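3.2 Overgrip condition and the limits of visual grading

Much of the advice given to club players about overgrips rests on the idea that a worn grip can be recognized on sight. Sellers repeat it, coaches repeat it, and the two grading charts we were able to find both depend on it. We were not convinced. The charts were drawn up from new tape and from tape that had plainly fallen apart, and neither says much about the long stretch in between, where most rackets in regular use can be expected to sit.

The Tretumine chart asks the grader to score gloss, ridge height and seam overlap, each on its own scale, and then to add the three scores. Adding them assumes that they measure separate things. We doubt this. A tape wound with a deep overlap has tall ridges from the first day, and tall ridges catch the light, so a careful winding job collects points under all three headings before a single shuttle has been hit. The Movier chart avoids the sum but replaces it with one overall grade, which moves the problem into the head of whoever is grading.

Color adds a further difficulty. Pale tapes show dirt early and are graded down for it, while black tapes can go a whole season without a mark against them. Pink and red tapes fall between these, and in our trial they caused more disagreement than any other group. Glossy wraps such as the one in Figure 4 were the usual source of argument: one grader took the shine as a sign of fresh tape, another as a sign of a surface polished by the hand. Both readings are reasonable, and neither chart offers a way to choose.

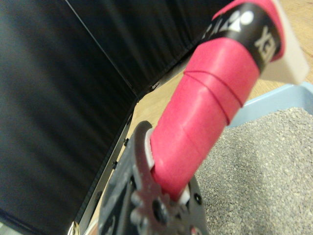
Figure 4. Racket-type handle in glossy pink-red tape. The spiral windings leave ridges and seams along the grip; the black band carries white lettering, and the butt cap is white.

3.3 Agreement between graders

We collected 200 gradings of 24 handles over a February of evening sessions. Each handle was graded under both charts, with the order of the charts switched halfway through. Graders were told nothing about the age of the tape. They were free to look for as long as they liked but could not touch the handle, a rule that several of them disliked and that we kept because the charts claim to work by eye.

Agreement was good at the two ends and poor everywhere else. On 11 of the handles the grades were spread so widely that we would not use them to advise a player on anything. Supporters of the Tretumine chart may reply that our graders needed more training. That may be so, but the chart is sold to people who will get no training at all, and it should be judged on that footing.

We also looked at whether the printed band affected the grades. Fiadzo and Erar tapes both come with a finishing band, and a tidy band seemed to lift the score given to the winding beside it. Our sample is too small to press this point. We mention it mainly because the charts tell the grader to ignore the band without explaining how, and roughly half of the written comments we received brought it up anyway.

Until someone ties these visual grades to a measured property, such as slip under a damp palm, we see little reason to prefer either chart to the player's own hand.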